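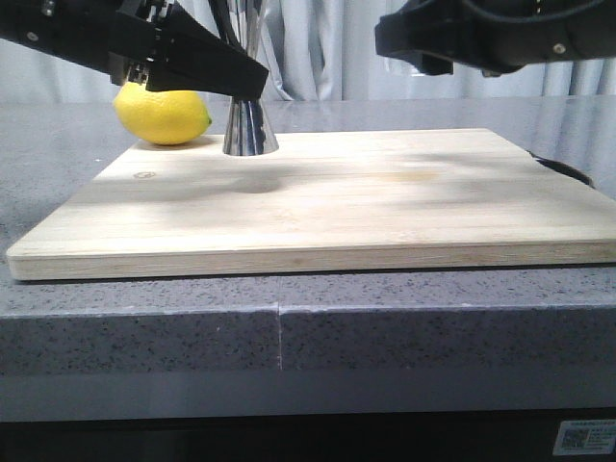

Amos Mbeki
Club secretary and Tuesday-group mentor, Makovness Robotics Club

Print this message
E-mail this message

Dear all,

Thank you for your patience while I got through my inbox. I had every intention of answering Sorensen group one at a time, and then the same questions kept arriving from Lerkevis as well, so I am writing to the whole list and you must forgive me if half of it is old news to you.

First of all, the drinks task is going ahead! The students have settled on lemonade, measured with a proper bar jigger, and I must say I am delighted with the choice. A jigger is a wicked little thing to pick up. It is shiny, it is narrow in the middle and wide at both ends, and if you close on it at the wrong height it wants to slide away from you. We have spent more evenings on that waist than I care to admit, and I think the group has learned more from it than from all the foam blocks we stacked in January.

Now, to the message that started all this:

> Hello Amos, and hello everyone at Makovness,
>
> We are hoping to bring a team over from Lerkevis for the
> spring meeting and would like to practise the same task
> beforehand. Could you tell us how the scoring works, and how
> long each team gets at the bench? Our students have only
> worked with a single arm so far and are a bit nervous about
> using two. Also, is it true that the lemon has to be cut?
> One of our parents was rather alarmed.
>
> With thanks from all of us at Lerkevis

Please tell the parent not to worry. The lemon is there to be picked up and put down again, and no knives come anywhere near the arms. Squeezing is done by hand before the session starts – we did talk about letting the robot have a go, but I should like to keep my shirts.

As for scoring, each team has 35 minutes at the bench, and that includes setting up. There are 4 parts to the task: move the lemon, lift the jigger, pour into the measuring cup, and put the jigger back upright on the board. You may do them with one arm or with two, and there is no penalty for leaving the second one parked out of the way. Our own youngest pair mean to do exactly that, and I think they are very sensible.

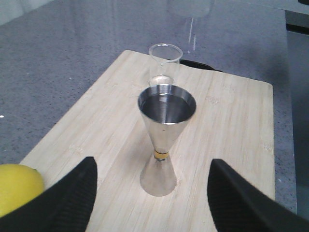
Can a team start again if the jigger gets knocked over?

Each team may have 2 restarts. Tell the judge before you touch anything on the board, stand the jigger up again yourselves, and carry on. The clock keeps running while you do it, I am afraid.

A few words on practising at home. If your students are teaching the arms by hand, do ask them to go slowly on the way in. Ours were forever rushing the last inch, and the recordings were full of little bumps that the program then copied faithfully. We threw away a whole evening's work and began again with about 53 fresh runs, all done at a crawl, with a good deal of sighing from the back of the room. Change the lemon's position a little between runs too, or the arm will go politely to the same spot every time whether there is a lemon in it or not.

The Plaleck group have asked whether they may bring their own fingers for the grippers. Yes, by all means, as long as they can be fitted with an ordinary screwdriver and come off again afterwards. Please send me a drawing first so that I can check the holes line up.

Doors will be open from nine in the morning and there will be tea. If anybody can lend a spare extension lead, I would be very grateful, as ours has gone off to a wedding and not come back.

Warm wishes to you all, and do write if I have muddled anything,

Amos

Print this message
E-mail this message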